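I Went for the Arm and Stayed for the Waiting

My sister-in-law got me into the open day at Zaugg in March, and I'll admit I went mostly for the free lunch. I sell kitchenware, so a robot that sorts dishes and groceries sounded like something I'd either love or want to argue with. I've been arguing with it in my head ever since!

The first half hour was all simulator. They had a big screen up and a woman named Oriana Bravo at the keyboard, and she told us the arm would practice there long before it got near a real plate. Each practice job gets a number (we watched 812, then 244, in that order, don't ask me why). I'd expected to be bored. I grabbed a chair in the second row and forgot about the sandwiches.

What got me was how ordinary the stuff was. Plates, a bowl, a tin can with a ring-pull, a yellow crate, all spread over a white table full of little holes. I've set up shop displays messier than that. And the shine on that big black oval plate! I have customers who'd pay extra for it. 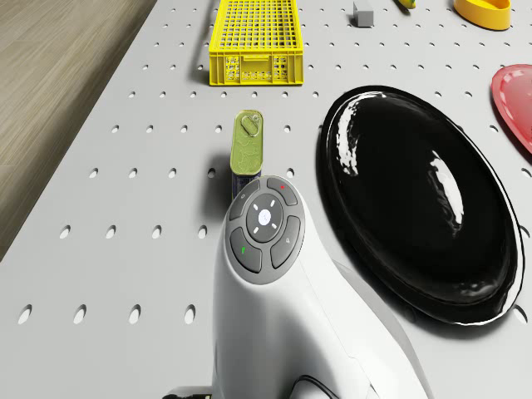
Lăcrămioara Jitaru wasn't charmed, and told the whole room that a practice table never has gravy on it, so she'd hold her applause until she saw the thing deal with a Sunday sink.

I think she's half right. Real dishes are greasy and chipped and stacked by teenagers. But I also think we're too quick to sneer at practice. When I trained new people at the store, I didn't hand them the good crystal on day one, I gave them the 6 ugly mugs from the back shelf and let them fumble. Letting a robot fumble on a screen seems like plain good manners to me, and a lot cheaper.

Where I do get grumpy is the sales talk. The brochure (they call the system Jumley) promised a "tireless kitchen partner," and I don't want a partner, I want clean forks. Show me the drops and the misses too. Oriana did run one slowly when somebody asked, and I trusted her more for those two minutes than for anything in the brochure.

So yes, go if they hold another one. Sit close to the screen, and ask to see a bad run.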